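Skov Household Learning Center
Gallery: The Practice Kitchen

The Practice Kitchen at Skov opened to residents and course participants on Jan 17, 2020, following a period of refitting supported by the Grurkeo Foundation. It occupies the former reading room on the ground floor and is intended for instruction in everyday household tasks: putting food away, heating and serving a simple meal, washing up, and returning each item to its proper place. The kitchen is open to prospective participants, referring agencies and members of the Center.

The kitchen was planned by Vilhjálmur Stougaard, head of domestic instruction, in consultation with Baldur Arnardóttir of the Femell Housing Office. Their report recommended that the room be equipped with ordinary household goods of the kind participants are likely to have at home. Professional catering equipment was considered and set aside. The report also advised that as much as possible be kept on the table, in plain sight, during the first weeks of any course.

Visitors to this page may wish to know that the arrangement of the table is changed often. Instructors set it according to the lesson, and items are moved, exchanged or put away between sessions.

1. The table and its furnishings

Courses are taught at a single large table. Participants work on one side and the instructor on the other, so that both have the same objects within reach. The mug tree is a frequent starting point for new participants. Hanging a mug by its handle calls for a steady hand and some attention to direction, and the task can be repeated many times in one lesson without becoming tiresome. 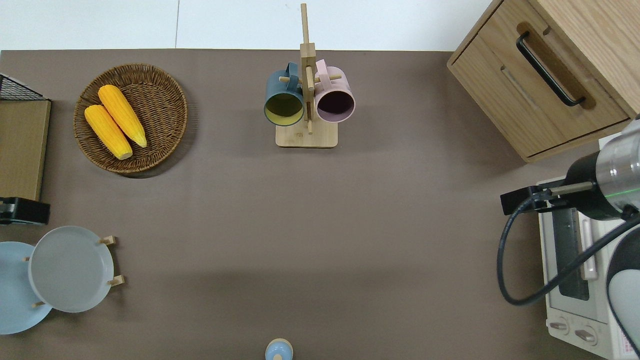 Food items are kept in a basket on the table during the lessons on sorting and storage. Corn is a favorite of the instructors: the ears are large, easy to grasp and brightly colored, and two of them lie comfortably side by side. In later lessons the participants are asked to choose a suitable container for each kind of food and to explain their choice.

The basket itself is woven wicker with a coiled rim. Wicker was selected by Mr. Stougaard in preference to wire, which had been used in the Center's earlier kitchen and was found to catch on sleeves. Participants are asked to lift the basket with both hands when it is full.

The mugs are of different colors inside and out. One is a dark teal blue with a yellow-green interior, the other a pale pink with a dark plum interior. Instructors make use of this when giving directions – "the pink mug, please" is understood at once, where "the mug on the right" may not be, particularly by a person standing at the opposite side of the table.

The light oak cabinet was chosen for its long black bar handle. A bar of this length may be taken with the whole hand, and participants with reduced grip have reported that they prefer it to a knob. The same consideration applied to the toaster oven, which has a bar handle on its door.

Instruction in the use of the oven is given in the second part of the course. Participants first practice opening and closing the door and turning the control knobs with the appliance unplugged. Heating of food takes place only when an instructor is present at the table.

2. Serving and washing up

The second part of the course deals with the end of the meal. A place is set, a plate is brought to it, and afterward the dishes are carried to the drying rack. Mr. Stougaard has written that this portion of household work is commonly left out of instruction, although it is the portion that participants most often ask about.

A long brown mat is laid over the white tabletop for these lessons. It marks out the working area, softens the sound of crockery being put down, and can be lifted away when the table is to be wiped. The plate used for place setting is a light blue-gray with a shallow raised rim.

The call bell belongs to the serving lessons. It has a pale blue dome on a cream base and is rung by the person serving when a dish is ready to be collected. Several participants have since asked for a similar bell for use at home, and the Femell Housing Office is able to advise on where one may be obtained.

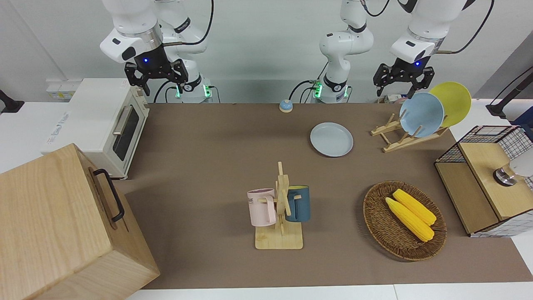
3. Courses and attendance

The introductory course consists of 13 lessons. Each lesson lasts 40 minutes and is followed by a short period in which participants return the table to the order requested by the instructor. Groups are kept small, and a relative or support worker may attend by agreement.

A further course, named Kandomitz after the house in which it was first taught, is offered to those who have completed the introduction. It covers the planning of a week's meals, the storage of dry goods and the care of small appliances.

Participants are asked to observe the following:

Wash hands on arrival and again before the serving lessons.
Tie back long hair and fasten loose sleeves.
Leave the oven door closed when it is not in use.
Report chipped plates or mugs to the instructor.
Place outdoor clothing and bags in the corridor, away from the table.

4. Visits and inquiries

The Practice Kitchen may be visited by appointment when no course is in session. Organizations wishing to bring a group are requested to write in advance, stating the number of visitors and any requirements regarding access. The entrance from the courtyard is level with the street – the main entrance has steps.

Inquiries concerning courses should be addressed to Vilhjálmur Stougaard, Domestic Instruction, Room 53. Inquiries concerning housing support should be addressed to Baldur Arnardóttir at the Femell Housing Office. The Center's switchboard may be reached at extension 2907 from any telephone in the building.

Written permission is required for reproduction of the pictures on this page.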